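**Notebook, October - Kustosen handling kit, trial at the Varkville bench**

Kit from Kustosen is unpacked and mounted. The offer is a trial, then either a lease or we send it back, and Valente wants a yes or no from us before the next budget round. I have read the brochure twice. It says "any produce, no retraining," and I'd like that sentence kept somewhere safe, because I mean to quote it to the sales rep.

Started on the panel top with the crates close by. Fingers opened and closed on command, no complaints there. What I don't like so far is the sideways play in the long finger. The manual calls it compliance. I call it play until somebody gives me a number for it. 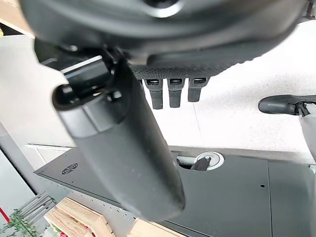 *Rodrigo Vieira, handling and fixtures*

Things I want answered by Kustosen before we go further:

- What is the cycle life of the finger joint? The data sheet says 1000 cycles between inspections. On a packing line that's gone before lunch.
- Pad material. Is it approved for food contact, or is that "pending" like last time?
- Who pays for the spare fingers? The quote lists 330 for a set and doesn't say a set of what.
- Can the pads be washed in place? The page on cleaning sends you to an appendix that isn't in our copy.

Lurdes Lobo thinks I'm being unfair, and points out that the Stultow unit we tried before this had worse paperwork and we still gave it two weeks. True. We also sent it back.

Grapes are my choice for the produce test. The demo video used lemons, and a lemon will forgive almost anything. A bunch has a stem, it sags, and the weight moves when you lift it. If the grip force setting means what it says, we should be able to leave it at level 2 and not touch it again. I'd bet on having to touch it.

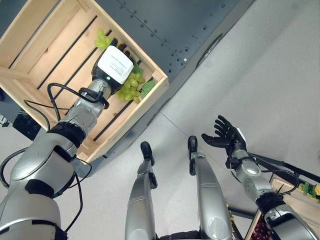
Approach angle matters more than the manual lets on. Coming in low over the side rail puts the wrist close to the wood, and the planner has no idea the cables are there. I've asked for a wider keep-out zone. Support wrote back that cable routing is "at the integrator's discretion," so that one is ours. Lurdes has a bag of clips and wants to try a shorter loop before we buy a sleeve.

The spec for the trial, so we don't argue about it later:

1. Five bunches per setting, picked by the stem first, then by the body.
2. Any berry off the stem counts as a fail. Kustosen only counts split ones. I don't accept that.
3. Same crate position for every run. Mark it with tape.
4. No hand corrections mid-run. If one of us steps in, the run is void.

LL: *Stem picks need the leaves moved out of the way or the vision side will go for the wrong green thing. Suggest we do half with leaves and half without, and log them separately.*

Agreed, added to the log sheet. Leaves stay in for the first half.

Still open: the missing appendix, the price of spares, and a straight answer on pads. I've told Valente not to sign anything yet. Tape is in the second drawer.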